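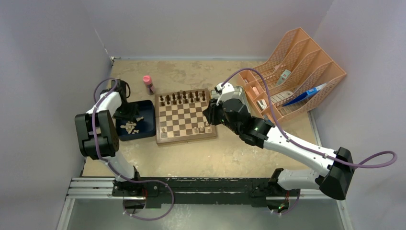
Why do we have the color purple?

A long time ago, purple was a very rare color for clothes. People made the dye from small sea snails, and they needed a great many snails for one piece of cloth. So only rich people could wear it.

In 1856 a student in London was trying to make a medicine. He made a purple dye by mistake! Soon many people could buy purple dresses and ribbons.

Can you make purple at home? Yes. Take 2 glasses of water. Put red food color in the first glass and blue in the second. Now pour a little of each into an empty cup and stir it with a spoon. If it looks too red, add more blue.

You can also ask an adult to boil red cabbage for you. The water becomes purple. Put in some lemon juice and look what happens: it turns pink.

Written by Nandi Mahlangu for the children's pages of Hurndale Library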